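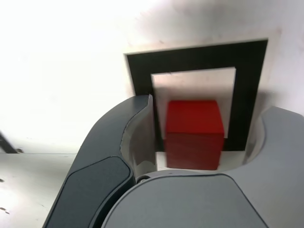

Red block at the black square outline, tabletop station.

Mondelstead Learning Resources Forum
Board: Classroom Materials and Layout
Topic: Block placement and the thickness of square outlines

PHartley_Mondelstead
Posted Apr 2, 2021
Members are invited to comment on the draft layout standard for tabletop sorting stations. The draft recommends a thick black square outline on a pale surface, used with a solid red block. The photograph attached to this post shows the arrangement under discussion. The contrast between the block, the black border and the off-white interior is strong, and my department regards it as suitable for general use.

Two matters remain open. The first is the width of the border. The second is whether the fainter beige border outside the black one should be kept in the final layout. Comments on either are welcome.
Poppy Hartley
Learning Resources, Mondelstead

m.tokgoz
Thank you for circulating the draft. I support the black border but would ask that its width be reduced. Pupils at Garkemstead were asked to place a block "in the square," and several took this to mean on the black line itself. A thinner line left less room for that reading.
Muammer Tokgöz

Lockwood_Supply
We must respectfully disagree with the previous post. Our schools used thin outlines for two terms and received repeated requests for something bolder. Pupils seated at the far side of a table could not make out a thin line. The wording of the instruction should be corrected before the layout is altered. "Inside the white part" has served us well.

m.tokgoz
The point about wording is accepted. I would still prefer that both widths be listed as permitted, with the choice left to each school.

giltik_printroom
A question on the outer border. Is it intended to carry meaning for the pupil? In the photograph it is much paler than the black square and shows mainly along the top and right. If it is only a margin, the print room would prefer to omit it. We have an order for 400 sheets pending under reference 606 and cannot release it until this is settled.

PHartley_Mondelstead
The outer border carries no meaning for the pupil. The draft will be amended to make it optional. Please hold order 606 until the revised text has been posted.

Lockwood_Supply
May we also raise the color of the block? Red is satisfactory against black and white. We would not wish to see dark blue or brown approved for the same layout, as both are difficult to distinguish from the border in a dim room.

giltik_printroom
Seconded. We would add that sheets should be supplied in packs of 50. The present packs of 12 are not economical to prepare.

m.tokgoz
I do not agree on pack size. Smaller schools have no use for 50 sheets and limited space in which to store them. Both sizes should remain available.

PHartley_Mondelstead
Pack sizes fall outside the layout standard and should be raised on the Ordering board. On color, the draft will state that red is preferred and that dark shades are not to be used with a black outline. Both border widths will be listed, with the thicker one as the default. Further comments may be added to this topic until the end of April.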